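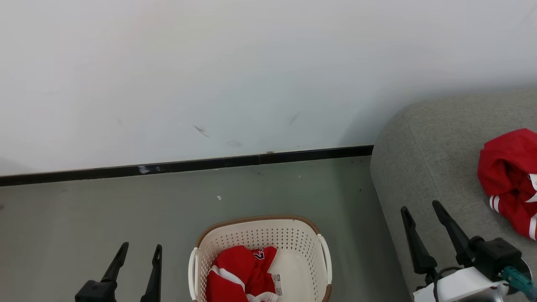 Teaching a Two-Armed Robot to Pick Up Laundry, by Remote Control

Part 2 of the Hedon setup notes. Part 1 covered bolting things together and finding the emergency stop. If you skipped it, go back and at least read the bit about the emergency stop.

The task for this part is simple to say: clothes are on the sofa, clothes should be in the basket. You will do it yourself, over and over, through a pair of leader arms, while the robot copies your motions and the recorder saves everything. Later a policy gets trained on the result and does it without you, or does something else without you. We'll get to that in Part 3.

What you need

A working pair of follower arms with two-finger grippers
The matching leader arms, clamped to something heavier than a card table
A head camera and the Pridow recorder, version 2 or later
A laundry basket with a wide opening
A few garments you are not fond of
A sofa, and the consent of whoever usually sits on it

Setting up the room

Put the basket on the floor beside the sofa, close enough that both arms can reach over the rim without stretching. Arms at full stretch shake, and the policy will learn the shaking with great devotion.

Check the head camera view before you do anything else. You want the basket opening low in the picture, the sofa to one side, and both grippers visible at rest. It's fine if some of the sofa runs out of view. It's less fine if the garment does, so slide it in a few inches if you can only see half a sleeve on the monitor.

Pick clothes that stand out. Bright red on a gray sofa is about as easy as this gets, and you should take the easy version first. I began with a gray T-shirt on the same gray sofa and spent an evening steering a gripper into upholstery. White trim and printed numbers are welcome too, as they give you something to aim for when the rest of the garment has turned into one big wrinkle.

You don't have to clean the floor. My demonstrations include scuffs on the wall, scraps on the floor and a baseboard that has had an argument with some paint. Leave that sort of thing alone once you've started, though. A room that gets tidier halfway through the dataset is two rooms as far as training is concerned.

Recording an episode

1. Bring both arms to the rest pose. Grippers open, one on each side, touching nothing. Every episode starts from here. Before I enforced this, my arms started wherever my coffee break had left them.

2. Lay out the garments. Drop them on the sofa. Don't arrange them. A shirt placed with care looks like a shirt in a store, and you are not training a store clerk. Leave something in the basket in some episodes and start with it bare in others, otherwise the robot may conclude that baskets come with one shirt included.

3. Press record and wait for the tone. Then count to two. The recorder drops frames at the start and the Pridow manual is shy about saying so.

4. Move in with the arm nearer the sofa. Come from above and slightly to the side, with the fingers open. Aim for a ridge in the fabric, where the cloth already stands up. Flat cloth slides out from between the fingers, and pushing harder gets you a handful of cushion.

5. Close, pause, lift. The pause matters. You can't feel the cloth through the leader arm, so look at the monitor and see if the fabric has bunched between the fingers. If it hasn't, open up and try again without stopping the recording. Recoveries are useful data. I keep all of mine and I have plenty.

6. Carry it over the rim. Go higher than you think you need to. Sleeves hang, and a sleeve caught on a basket handle takes the basket with it.

7. Lower and release. Let go inside the basket, below the rim if you can. Tossing works for people.

8. Return to the rest pose, then stop recording.

What the other arm should do

On small garments, nothing. Park it on its own side of the basket and keep your hand off its leader arm, or strap the leader down. An idle human hand drifts, and you'll record a gripper that wanders over the floor like it dropped a contact lens. On bigger things - towels, hoodies - use it to catch the trailing end as the first arm swings across.

Keep an eye on cables. Anything looped near the wrist should have enough slack to follow the gripper and not so much that it goes fishing in the basket.

How many episodes

I recorded 385 and kept 282. The rest were thrown out for bad starts, dropped frames, or me sneezing with both hands on the controls. Label them as you go using the Studitz tagger (keys 1 and 2, good and bad), because watching 385 laundry videos at the end of March is a poor way to meet spring.

If the upload stalls

The Sarmiento sync tool listens on port 1437, and plenty of home routers block it. Open the port, restart the tool, and run the upload again from the same folder. It picks up where it left off. If it reports a missing episode, check that you didn't rename anything. You renamed something.

Part 3 covers training, plus a longer section on socks.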